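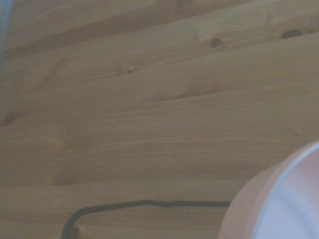 Softwood worktop, unpainted, with the knots and the joint between two boards.

Sirkley Community Workshops: Members' Forum
Furniture and Fittings > Surface care
Topic: Finish for the pine-type worktop in the shared room

D_Lau
Members are asked for their views on the treatment of the worktop shown. The boards are smooth and have no paint on them. I have been unable to find any record of an oil or wax being applied, and I should be grateful to hear from anyone who was present when the top was fitted. The present proposal is two coats of hard wax oil, to be applied in March when bookings are low.

Darmawan Lau
Fittings Coordinator

eirini.liapis
I support treatment in principle but would ask that the knots be dealt with first. There are dark ones towards the top right and another at the left. In softwood these may continue to release resin, and a finish laid directly over them can remain tacky. My recommendation is a wipe with methylated spirit, a full night to dry, and then the oil.

Ginting_A
With respect to the previous contributor, that advice applies to painted work, where knotting solution is required under the primer. Under a clear oil it is seldom necessary. I finished two benches for the Gukine site without any such preparation and have received no complaint.

eirini.liapis
The Gukine benches are used for paperwork. A worktop on which members put down hot glue pots is a different matter. I maintain my recommendation.

J_Lill
May I raise the matter of the seam. It reads as a dark line between the boards, and I cannot tell from the photograph whether it is a gap or simply a close joint with dirt in it. If it is a gap, oil will not fill it, and crumbs and sawdust will collect there as before. Has anyone tried a feeler gauge?

D_Lau
Not as yet. I shall do so before 9 tomorrow morning and report to this thread.

Ginting_A
I would advise against filler in any event. Boards of this kind move with the seasons and a hard filler will crack out within the year. A stiff brush once a week is sufficient.

J_Lill
I do not agree that brushing is sufficient where food is prepared. If the room is to be used for the lunch club, the joint should be closed properly or a separate board provided.

iraju
The lunch club has its own boards and does not use this top. The booking conditions were amended to that effect.

On the finish itself, I would ask that the grain not be stained. The long looping figure near the middle is very attractive and a dark stain would lose it. A clear matt product would be preferable.

Irfan Raju

D_Lau
Noted. Clear matt it shall be, subject to a test on the underside. Mr Lill's point regarding the joint remains open. Would Ms Liapis kindly confirm what grit she would use before the first coat?

eirini.liapis
No finer than 180, with the grain. Anything finer and the oil does not take.

Ginting_A
240 in my experience.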